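[sim-teleop] Re: Wrist view while teaching by remote control in simulation

From: Ildikó Vörös
To: sim-teleop list

Hello Abdelkrim, hello all,

On the 9th of last month Abdelkrim Samir wrote:

> We are trying to teach a simulated arm to pick up dark parts with a two-finger
> gripper, driving it by hand with a 3D mouse. The operator sees a fixed side view
> and the view from the wrist. I have 100 demonstrations so far and the policy
> trained on them is poor. It gets to the part and then hovers.
>
> Three questions. Should the operator be allowed the side view at all, if the
> policy only gets the wrist view? Do people bother with textures and proper
> lighting at this stage? And how do you deal with pauses in the recordings? My
> operators stop a lot just before closing the fingers.
>
> We are on Litileck for the simulation and our own scripts for the rest.

I can answer most of this from the work we did on the Semeniuk cell over the summer and up to November. We also use Litileck, with Bistness for recording and replay. Our set is 262 demonstrations, all by remote control, recorded by two people. I was one of them.

On the side view: we took it away, and I would do the same again. With both views open I spent nearly all my time looking at the side view, as you would expect, and only glanced at the wrist view when the fingers were close. The policy was then being asked to copy decisions it had no means of making. If I moved left early to clear a corner that I could see from the side, there was nothing in the wrist view at that moment to explain it. When we went back through the first batch we found a lot of this, and we threw the batch out.

Working from the wrist view alone is unpleasant for the first day or so. You lose the horizon when the wrist tips up, and once you are near something large it takes up most of the picture and you have only edges to steer by. I learned to use the tops of the fingers as a sight and to bring an edge down to them slowly.

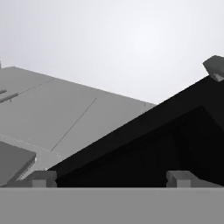
My colleague did it differently. He backed off a little whenever he was unsure, had another look and came in again. His recordings were longer than mine and I thought at first they would be worse for training. They were better. The policy picked up the habit of backing off, and it got out of trouble with it in places where the one trained only on my recordings stayed put. So if one of your operators is slow and careful, don't ask them to hurry.

On textures and lighting: we left everything in plain grey for the whole of the teaching stage. There was some argument about this in our group. My view is that you should decide by asking whether the operator can tell one surface from the next. If they can, leave it. If they can't, change the shade of something. We had one fixture in nearly the same grey as its base plate and I drove into it over and over until we made it darker. After that it was fine. I have no results yet on carrying the plain grey policy over to real cameras and I won't guess.

Dark parts are a separate matter. You say yours are dark, and I suspect this has something to do with the hovering. With a nearly black object you get a very clear outline against a light background and very little inside it. While the outline is in view the policy has something to go on. When the gripper is close, the outline leaves the picture or gets hidden behind the fingers, and what remains looks much the same whether you are 9 mm away or 2. Try this before you record any more: replay one of your demonstrations in the wrist view only, stop it just before the fingers close, and ask somebody who did not record it how far there is to go. Ours could not say. We then lifted the ambient light until the inner faces of the part showed as separate shades, and recorded again.

You could also feed in the finger opening and the joint positions, if you aren't doing so. I assume you are.

On pauses: cut them, but not all of them. The recorder writes a step whether or not the mouse is moving, so if your operators stop before every grasp you are teaching the arm to stop before every grasp. That alone could give you the hovering. We drop any run of steps in which both the arm command and the finger command are zero, and keep the first two steps of each run. Do this after recording. We tried doing it live and it made the replay jump, and then you can't check the demonstration properly.

One trap here. If your fingers take time to close, the arm command is zero for a good reason while they do so, and the finger command may also be back at zero if you send it as a single event. Our script cut out the whole closing movement in the early recordings and it took me two days to find out why the arm lifted too soon. Keep every step in which the measured finger opening is changing, whatever the command says.

Some smaller points, in no order:

Set the mouse speed once and write it down. We had two speeds in the set and had to rescale.

Record the failures as well, in a separate folder. We did not use them for training, but they were useful when we wanted to know whether the policy failed in the same spots as the people did. Mostly it did.

Vary the starting pose of the wrist more than feels needed. Mine were all too similar, as I kept resetting to where I was comfortable.

Have the operator finish the movement. Several of mine end the moment the fingers close, with no lift, and those were no use for teaching the lift.

For replay checking I go through every demonstration once at double speed in the evening, after six, when the machine is free. Bistness lets you flag a step range from the keyboard. If you are staying with your own scripts it would be worth adding that.

I looked at Clunasex for the same job and could not get it to read Litileck logs from the current version. If anyone on the list has a converter I would like to have it.

Abdelkrim, could you send the list the step rate you record at, and say whether the finger command is an event or a position? If it is an event, look at the closing movement first, before you change anything else. I can post our trimming script too, but it needs the paths taken out of it and I won't get to that until next week.

Regards,
Ildikó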